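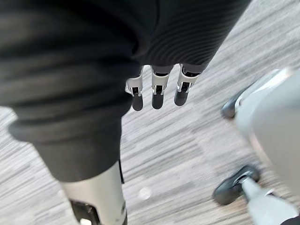 오늘 할 이야기는 연속극 의상 연결입니다. 촬영 순서와 방송 순서가 다를 때 옷을 어떻게 기록하고 어떻게 찾아 쓰는지, 제가 Volside 작업을 하면서 정리한 내용입니다. 의상 일지에 제일 많이 적히는 말이 "진회색 상의"인데, 이 말로는 옷을 못 찾습니다. 화면에 띄운 짙은 차콜색 옷감을 보시면 오른쪽 위는 가로로 가는 골이 촘촘한 니트 조직이고, 나머지는 더 매끈하고 묵직해 보이면서 왼쪽 끝에서 두툼하게 말려 있습니다. 일지에 색만 적으면 이런 차이가 다 빠집니다. 질감하고 주름 이야기는 중반에 다시 하겠습니다.

(물 한 모금. 마이크 확인. 뒷줄까지 들리는지 물어볼 것.)

슬라이드 2. 작품 개요
Volside는 20부작이고 회당 분량은 50분입니다. 제작은 Flornent에서 했습니다. 배경이 한 동네에 거의 묶여 있어서 같은 거실, 같은 골목이 계속 나옵니다. 장소가 반복되면 시청자는 옷으로 날짜가 바뀐 걸 압니다. 그래서 대본에 날짜 표시가 없는 장면은 의상이 날짜 표시 역할을 합니다.
촬영은 장소별로 몰아서 했습니다. 거실 세트를 잡은 날에는 2부, 7부, 13부 거실 장면을 한꺼번에 찍습니다. 현관문을 열고 나가는 장면은 몇 주 뒤에 야외에서 찍습니다. 문 안쪽과 문 바깥쪽 사이가 방송에서는 1초도 안 되는데 촬영으로는 한 달 가까이 벌어지는 경우가 있습니다.

슬라이드 3. 의상 기록 건수
최종 기록은 482건입니다. 옷 벌수로 세지 않고 "한 인물이 한 극중 날짜에 입은 차림"을 한 건으로 잡았습니다. 같은 외투를 다른 날 입으면 새로 한 건입니다. 단추를 하나 풀었다고 새 건으로 잡지는 않고 메모로 붙입니다.
이 기준을 촬영 들어가고 나서 정했습니다. 초반 기록은 옷 단위로 되어 있어서 나중에 전부 다시 나눴습니다. 이 작업이 꽤 오래 걸렸고, 다음 작품에서는 대본 초고가 나올 때 기준부터 합의하고 시작했습니다.
(질문이 여기서 많이 나옴. 엑스트라는 건수에 안 들어간다고 먼저 말할 것.)

슬라이드 4. 극중 날짜표
의상 연결은 극중 날짜표에서 시작합니다. 대본을 받으면 장면마다 날짜 번호를 매깁니다. 1일차 아침, 1일차 밤, 2일차 낮, 이런 식입니다. 대본에 "며칠 후"라고만 되어 있으면 작가실에 물어봅니다. 며칠이라도 상관없다는 답이 오면 저희가 숫자를 정하고 그 숫자를 연출부와 분장팀에 똑같이 돌립니다. 분장팀 날짜표와 의상팀 날짜표가 다르면 이마의 상처는 나흘째인데 옷은 이틀째인 화면이 나옵니다. 3부에서 한 번 있었고 편집에서 컷 순서를 바꿔 넘겼습니다.
회상 장면은 따로 번호를 줍니다. 저희는 앞에 R을 붙였습니다. 꿈 장면은 처음에 번호를 안 줬다가 재촬영 때 곤란해져서 나중에 D를 붙였습니다.

슬라이드 5. 일지 한 장의 구성
일지 양식은 별것 없습니다. 장면 번호, 극중 날짜, 인물, 상의, 하의, 신발, 겉옷, 소품성 의상, 상태, 메모. 이 가운데 현장에서 제일 대충 적는 칸이 상태입니다. 소매를 걷었는지, 어느 쪽을 더 걷었는지, 셔츠 자락이 나와 있는지, 젖은 장면이면 어디까지 젖었는지 적어야 합니다.
컷이 시작될 때 상태와 끝날 때 상태를 따로 적으십시오. 장면 중간에 외투를 벗는 경우 시작 상태만 적으면 이어지는 장면을 못 맞춥니다. Volside에서 의상 때문에 다시 찍은 장면이 모두 9개인데 대부분이 끝 상태를 안 적은 경우였습니다. 옷 자체가 틀린 경우는 그보다 훨씬 적었습니다.

슬라이드 6. 색 이름
색은 팀 안에서만 통하면 됩니다. 다만 같은 이름을 같은 사람이 아니어도 쓸 수 있어야 합니다. 저희는 회색을 네 단계로 나누고 견본 천을 일지 앞장에 붙였습니다. 베이지가 제일 어려웠습니다. 낮 세트에서 본 베이지와 밤 조명에서 본 베이지를 두 사람이 다르게 적어서 한동안 같은 카디건이 두 벌로 등록되어 있었습니다.
색 판정은 의상실 형광등 아래에서만 한다고 정한 뒤로는 문제가 줄었습니다. 모니터 보고 적지 마십시오. 후반 색보정이 들어가면 어차피 달라집니다.

슬라이드 7. 질감과 주름
처음에 말씀드린 부분입니다. 일지에는 조직을 한 단어라도 넣습니다. 골지, 민무늬, 기모, 트윌 정도면 충분합니다. 골이 있으면 가로인지 세로인지까지 적습니다. 클로즈업에서는 색보다 골 방향이 먼저 보입니다.
주름은 전부 맞출 수 없습니다. 앉았다 일어나면 다 달라집니다. 맞춰야 하는 건 세 군데 정도로 봅니다. 목둘레, 소매 끝, 그리고 허리 쪽 자락. 인물이 탁자에 앉아 대화하는 장면이면 허리는 빼도 됩니다. 두꺼운 옷은 한번 말린 자리가 오래 남기 때문에 대기 시간에 팔짱을 끼고 있으면 슛 들어가기 전에 손으로 한 번 쓸어내립니다. 얇은 옷은 반대로 스팀을 너무 자주 하면 앞 컷보다 깨끗해져서 튑니다.

(여기까지 25분을 넘기면 슬라이드 8은 짧게.)

슬라이드 8. 여벌 관리
주요 인물의 옷은 같은 것을 여러 벌 준비합니다. 비, 흙, 피가 나오는 장면이 있으면 더 늘립니다. 여벌끼리 똑같다고 믿으면 안 됩니다. 세탁 횟수가 다르면 색이 달라지고 니트는 길이가 달라집니다. 저희는 안쪽 라벨에 가, 나, 다를 실로 표시하고 일지에도 적었습니다. 펜으로 쓴 건 세탁 두 번이면 흐려집니다.
11부에 넘어지는 장면이 있는데 그때 쓴 "나" 벌은 무릎을 미리 사포로 문질러 놓은 바지였습니다. 이걸 14부 평상복 장면에 잘못 내보낸 적이 있습니다. 보관 행거를 따로 두지 않은 게 원인이었고, 그 뒤로 손상 처리한 옷은 덮개 색을 다르게 했습니다.

슬라이드 9. 도구
기록은 종이로 시작해서 5부 촬영 무렵에 Pradex로 옮겼습니다. 좋았던 점은 극중 날짜로 정렬한 표와 촬영 순서로 정렬한 표를 바로 바꿔 볼 수 있었다는 겁니다. 불편했던 점은 지하 세트에서 연결이 안 될 때 저장이 늦게 되는 것이었고, 그래서 종이 일지를 끝까지 같이 썼습니다. 두 번 적는 일이라 팀원들이 좋아하지는 않았습니다.
도구는 뭘 쓰셔도 됩니다. 일반 표 계산 프로그램으로도 됩니다. 검색 칸 하나에 장면 번호를 넣어서 앞뒤 장면이 같이 뜨는지만 확인하십시오.

슬라이드 10. 다른 작품과 비교
Sebastian은 Flornent의 다음 작품이고 제가 전반부만 참여했습니다. 한 회가 거의 하루 동안 벌어지는 구성이라 차림 수가 훨씬 적습니다. 대신 한 차림이 한 회 내내 나오니까 상태 칸이 길어집니다. 아침에 멀쩡하던 셔츠가 저녁까지 조금씩 흐트러져야 하는데, 찍는 순서는 저녁이 먼저일 수 있습니다.
그래서 흐트러짐을 0에서 4까지 숫자로 적었습니다. 0은 막 입은 상태, 4는 넥타이가 풀리고 자락이 다 나온 상태입니다. 장면마다 숫자를 미리 정해 놓으면 누가 현장에 나가도 비슷하게 맞춥니다. Volside 때도 이렇게 할 걸 그랬습니다.

슬라이드 11. 편집실과 주고받기
가편집본이 나오면 의상팀에서 한 번 봅니다. 소리는 꺼도 됩니다. 장면이 빠지거나 순서가 바뀌면 날짜표가 깨집니다. 8부에서 장면 두 개의 순서가 바뀌면서 인물이 집에서 갈아입은 옷을 집에 가기 전에 입고 있게 됐습니다. 이럴 때 고치는 방법은 세 가지 정도 시도해 봅니다. 얼굴 위주 컷으로 바꾸기, 사이에 풍경 컷을 넣어 시간이 지난 것으로 처리하기, 대사 한 줄을 후시로 넣기. 재촬영은 마지막입니다.
의상팀이 편집실에 보낼 때는 시간 표시와 문제 내용만 적습니다. 해결 방법까지 길게 쓰면 잘 안 읽습니다. 심각도를 상, 중, 하로 붙이면 회신이 빨라집니다.

슬라이드 12. 처음 맡은 분들께
대본을 받은 첫날에 할 일만 적어 놓았습니다.
날짜표 초안을 만들고 연출부에 보낸다.
갈아입는 장면, 젖는 장면, 다치는 장면에 표시한다.
색 견본을 정하고 일지 앞장에 붙인다.
일지 쓰는 사람을 정한다. 돌아가면서 쓰면 글씨와 약어가 섞입니다. 교대가 필요하면 약어표부터 만드십시오.

질의응답 준비
사극도 같은 방식인가: 기본은 같고 고름 매는 방향과 머리 장식 칸이 추가됩니다. 제가 해 본 건 단막 한 편뿐이라 자세한 답은 못 드립니다.
사진만 찍으면 안 되나: 사진은 필요합니다. 정면, 뒷면, 소매 끝 세 장씩 찍고 파일 이름은 장면 번호로 합니다. 사진만 있으면 검색이 안 되니 글 기록과 묶어 두십시오.
기록 보관 기간: 저희는 재방송과 특별편 때문에 종영 뒤에도 계속 가지고 있습니다. 옷은 반납하거나 처분해도 일지는 남깁니다.
양식 파일: 배포 자료 맨 뒤에 빈 양식이 있습니다. 칸은 작품에 맞게 고쳐 쓰시면 됩니다.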